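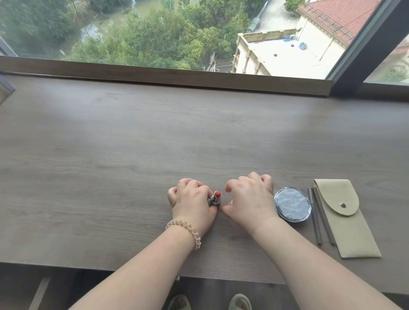 A student from last term's group wrote to ask whether being called in for questioning by a financial agency means a person has been charged with something, and could we please spend more time on that this year, as it was the part everyone got wrong on the final paper. Yes, we can, and I'm glad to start there.

Reporting on Money Investigations
Handout 3, revised 28 July 2023

Being questioned is a step in an inquiry. A person may be called as a witness, as an account holder, or as someone the agency suspects, and very often the notice they receive won't tell you which. So when you write your story, write what you know: that the person was called, by which office, and in what matter. Please don't reach for "accused" until there is a charge on paper, however late the hour and however sure the other papers sound.

Let's take our class case, the Dramuser matter. Dramuser is a small trading company in Sirkville. It received 3000 dollars a month from a second firm, Prasertsri, under the heading of consulting fees, and passed most of it along to a third, Atomon. Investigators want to know what the consulting was. You'll find the bank pages in your reading packet, all 198 of them, and I do mean for you to look through them (with a cup of something, and a pencil).

Words we will need
Freeze: the money stays in the account but can't be moved. It hasn't been taken.
Seizure: the agency takes hold of the money or property, usually with a court's say-so.
Forfeiture: the owner loses it for good.
Statement: what a person told investigators. Check whether it was signed, and whether you have seen it or only heard of it.

Several of you wrote "seized" last week where the order said "frozen." It's an easy slip, and a lawyer will call your editor over it — I have been on the other end of that call and it's a long one.

On unnamed sources: an official who tells you what was said in the room has a side, too. Ask for the document. Ask the other side for a reply, give them fair time to answer, and put the answer high enough in the story that people will reach it.

For next time
Read packet sections 2 and 3. Write a short news item on the Dramuser transfers, two pages at most, using only what the bank pages show. Bring a printed copy, please, as we'll be trading them and marking them up by hand.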